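Progress report to the Foten Fund
Project: Wurnon Community Linen Service, stage 2
Jul 28, 2025

## Summary

The service is running and taking in linen from both sites. The Tarigan site opened in March as planned. Spending is within budget except for freight, which is covered below. We are asking for one change to the agreement, to move unspent training money into freight.

## Work since the last report

Tarigan now sends its sheets, towels and gowns to Wurnon twice a week. The first month was slow. Bags came in without labels and had to be opened and sorted by hand before they could be weighed, and one load of towels went back to the wrong site. We changed to coloured ties in the second month, blue for Tarigan and yellow for Wurnon, and there have been no wrong returns from then on.

In the last full month the service processed 1002 bags. The target in the agreement was 1000. Of these, 151 came from Tarigan, lower than we had hoped. The respite rooms there were closed for painting for part of the month, so we expect the number to rise in the next quarter.

Stained items are still a problem. The Venico detergent we trialled did well on gowns and poorly on cotton sheets, and we have gone back to the old product for sheets. Torn and badly marked pieces are set aside and cut down for cleaning cloths, which has saved a little on what we used to buy in.

The written folding guide is finished and has gone to both sites. It covers flat sheets, fitted sheets, pillowcases and hand towels. Fitted sheets took three drafts. Staff at Tarigan asked for the gown section to be added and that will be in the next version. Pieces are now laid out in white trays before folding.

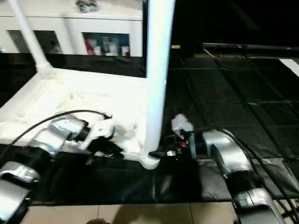

## Spending

Wages, power and water are all close to the figures in the budget. Repairs came in under, as neither dryer needed a new belt this period. Freight is over, mainly from fuel and from a second run to Tarigan that was not in the original plan. The training line has hardly been touched. The course we had booked was cancelled by the provider and the fee was refunded in full.

## Problems and risks

- The hot water unit at Wurnon is old. It passed its service, but the plumber noted corrosion at the base and we should plan to replace it.
- The road to Tarigan floods after heavy rain. Both sites need enough spare linen to get through a missed run, and Tarigan does not have that yet.

## Next quarter

We will buy spare sheets for Tarigan, get quotes on the hot water unit and send out the revised folding guide. The request to move the training money is attached with the budget sheet. A reply before the next freight invoice falls due would help us.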